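12/16/24 塗装室ノート 灰色半艶の艶ムラ確認

Stomov向け棚板の補修塗り、続き。前回の試験片で、平らな面は揃っているのに縁だけ明るく見えるという指摘をAngeliki Papadakisさんから受けた。塗膜の問題か、見え方の問題かを分けておきたい。

塗料はLadariの灰色、半艶。硬化剤は規定比。希釈は前回より少し控えめにした。下地はGandoの研磨紙で足付け後、脱脂、乾拭き。脱脂後に素手で触った片が一枚あり、これは評価から外した。裏面に×印を入れてある。

光沢計はPolitisのもの。角度は60度固定。校正板の表面に拭き筋が残っていたので清掃してからゼロを取り直した。午前中の値は校正前なので使わない。ノート欄外の鉛筆書きがそれ。

結果
試験片A(2回塗り、研磨なし) 中央 19
試験片B(2回塗り、艶消し剤を追加) 中央 11
試験片C(Aと同条件、3000番で水研ぎ) 未測定。水分が残っているため明日に回す。

Aの中央と四隅の差は、同じ位置で測り直したときのばらつきに収まる。Bは右下だけ低い。艶消し剤の沈降を疑っている。カップの底に白っぽい溜まりがあったので、撹拌が足りなかった可能性が高い。塗る直前にもう一度混ぜること。静置時間も次から記録する。

縁については光沢計が使えない。測定窓が試験片の端からはみ出し、外光を拾って値が暴れる。当て板を添えても改善せず。よって目視と、斜光での比較に頼る。 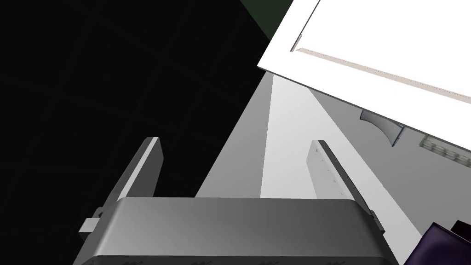 縁の明るさは塗膜の艶だけでは決まらない。面の向きが変われば、同じ灰色でも光源に対する角度が変わり、返ってくる光の量も変わる。丸みのある部分では角度が連続して変わるので、明るい帯の端がぼける。図の中灰色の筐体がそうで、滑らかで少し艶のある上面の、上の縁に沿って柔らかいハイライトが出ている。左の平たい板は外側の面が暗めの灰色で、内側の縁の光が当たるところだけ細く淡い筋になる。棚板で指摘されたのは後者に近い見え方で、面取りの幅がそのまま筋の幅になっていると考えると説明がつく。

確認として、試験片Aを作業台に立て、灯具を固定したまま片の向きだけを変えた。筋は向きによって消え、別の縁に移った。塗膜の厚みや艶の差が原因なら、場所は動かずに残るはず。Aについては見え方の問題と判断する。

ただしBの右下は向きを変えても鈍いまま残る。こちらは塗膜側の不良。再塗装ではなく、研磨して一から塗り直す。上塗りを重ねると縁に塗料が溜まり、面取りの稜線がだれる。9月の扉板で同じことをやって、結局剥離からやり直しになった。

乾燥棚の件。下段に置いた片だけ埃の噛み込みが多い。扉の開閉で床の埃が舞っているようなので、下段は当面、下塗りの片だけに使う。上段の片は手前の端に札を付けて、塗った順が分かるようにしておく。

Papadakisさんへの返答案
・縁の筋は照明と面取りによるもので、塗膜の差は認められない
・設置場所の灯具の位置を教えてもらう
・気になる場合は面取りを丸める案を出す。ただし既に塗った分は削り直しになる

明日
・試験片Cの測定。水研ぎ後は方向による差も見るため、縦横それぞれで測る
・Bの右下を研磨、下地の露出がないか確認
・Ladariの残量確認。同じロットで足りなければ発注前に色を突き合わせる
・光沢計の電池交換

追記:斜光の確認に使った灯具は、首の締め付けが緩く、途中で少し下がった。Aの比較は締め直してから最初からやり直した分のみ採用している。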